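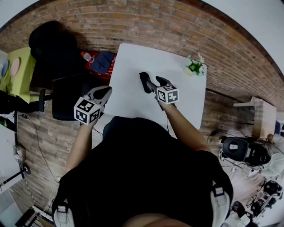
Hand-held gripper recording at Windness follows a written practice, and this gallery page carries the parts of it that affect how a station is set up and worked. The practice covers seated, two-handed table work with the Fang grippers, recorded into Rander. It applies to anyone who sits down at a station, including visitors from Retadmont. The starting pose is the one most often done wrong. Both grippers are held over the tabletop before recording begins, the cube markers stay on the hand side of the fingers, and the printed faces are kept clear of sleeves and cable. The right-hand cable runs back along the forearm. The left gripper may be open and raised near its own corner, as it is at the small white table with the plant on it, provided the cube can be seen from the head.

Gallery: table work, seated operator
Practice note revision 2, issued Friday, February 5, 2021
Maintained by Martti Kokkonen. Station checks: Pentti Kettunen.

Scope

The note covers recording only. Playback on a robot has its own rules, and nothing below permits anyone to run a robot while an operator is seated within its reach. Parked machines near a station must be disabled and must stay disabled for the whole session. The check is made at the machine itself. A status line on a screen in another room is not accepted.

Wording: "must" is a requirement, "should" is a recommendation that can be dropped if the reason is written in the session log. "May" means either choice is fine and no log entry is needed.

Markers

Cube markers must be flat, clean and fully attached. A face with a lifted corner is replaced before the session. Pressing it down with a thumb works for a few minutes and then the tracking drifts, slowly enough that the operator does not notice.

Replacement faces must be printed matte. Glossy paper gives a white patch under ceiling lights and the pattern is lost inside it. Print at full scale with page fitting turned off, then measure one face with calipers before cutting the rest.

Left and right cubes carry different patterns and must not be swapped. If a gripper has to be exchanged in the middle of a session, close the session, exchange it, repeat the calibration and open a new one. Rander will accept a swapped pair without complaint and file the left hand's path under the right.

Fingers

Check that both fingers open fully and close without rubbing. The opening is calibrated at the start of every session by going from fully open to fully closed and back, slowly, with nothing between the fingers. Do it again after a drop, even if no damage can be found.

Operators should not steady an object with a knuckle or the edge of the palm. The contact does not exist in the recording, so the object seems to hold still for no reason. If a task cannot be done without it, the task is unsuitable for this equipment and should be returned to whoever wrote it.

Cables and straps

Cable must be routed along the arm and secured above the elbow, with enough slack to reach the far corner of the table. Try the reach before recording. A cable that pulls tight at full extension changes the wrist angle – this is visible in the data as a small hook at the end of each reach.

Shoulder straps should sit flat and even. Tighten them seated, in the working posture. Straps that are adjusted standing up tend to loosen once the operator leans forward, and then the head view and the hands no longer agree with the calibration.

Long sleeves are allowed if they stay back from the gripper handle. Plain dark clothing is recommended. Patterned fabric with strong black and white squares must not be worn, for the obvious reason.

Cables on the floor must be kept out of the path between the door and the chair. Tripods and lamp bases should stand outside the operator's elbow range on both sides. Anything that has to cross a walkway is taped down along its full length, with the tape running in the same direction as the cable.

Table and surroundings

The table must not rock. Put a level on it and lean on each corner in turn.

Decorative objects may stay on the table when the task sheet calls for them, and the task sheet must say where they go. A plant in a far corner is a reasonable thing to have in a home task. It has to be in the same corner for every take in the batch unless moving it is part of the variation plan.

Household items on nearby furniture may be left as they are. Earlier practice was to clear everything within view, and this was dropped in September. Recordings made against bare surroundings turned out less useful than expected, and clearing up took longer than the recording. Items must still be stable, closed if they contain liquid, and free of names, addresses and anything else that identifies a person.

Floor markings for chair position should be used where the flooring allows it. On mixed flooring, measure from the table leg instead. Seams are a poor reference, as tables get moved and the old measurement is then copied forward into the new log.

Recording

1. Operator seated, feet flat, straps adjusted.
2. Nearby machines checked and logged as disabled.
3. Markers inspected, all faces.
4. Finger calibration, both hands.
5. Reach test to each corner.
6. Starting pose held until the tone.
7. Task performed once, at normal household speed.
8. Return to starting pose and hold until the second tone.

Steps 4 and 5 are repeated after every break. Step 2 is repeated after anyone other than the operator has been in the work area.

Do not correct a failed take by starting over inside it. Finish or stop, mark the take, and record another. A failed grasp followed by a natural second try is different and may be kept, with the retry flag set.

Speed should be ordinary. New operators tend to move very slowly with the grippers and then very quickly once they are comfortable, and both are hard to use. The station lead should watch the first few takes and say something early.

Rejection

Of the over 4000 takes in the last review, 188 were rejected. The main causes were hidden markers and a missing hold at the end. Hidden markers come mostly from crossing the wrists, so tasks that need crossed wrists must be marked as such on the task sheet and reviewed separately.

Rejected takes are moved to the hold folder and are not deleted by the operator. Pentti Kettunen clears the folder after review. Files must not be renamed at any stage, as the name is how Rander ties the two hands together.

Work limits

Gripper work is tiring for the forearm and the base of the thumb. Operators must be able to stop at any time without giving a reason, and an unfinished batch is simply logged as unfinished. Numbness or tingling ends the session. It is reported the same day, on paper, to the station lead.

The seat should allow the elbows to rest slightly above the tabletop. If the chair cannot be set to that height, change the chair – not the table, which has been measured.

Changes since revision 1

Matte printing is now a requirement. The rule on clearing surroundings is withdrawn. The reach test covers every corner, where it used to cover the two far ones. The check on parked machines has been moved ahead of marker inspection.

Questions about the wording go to Martti Kokkonen. Printed copies at the stations are replaced when the revision number changes, and the old ones go in the recycling.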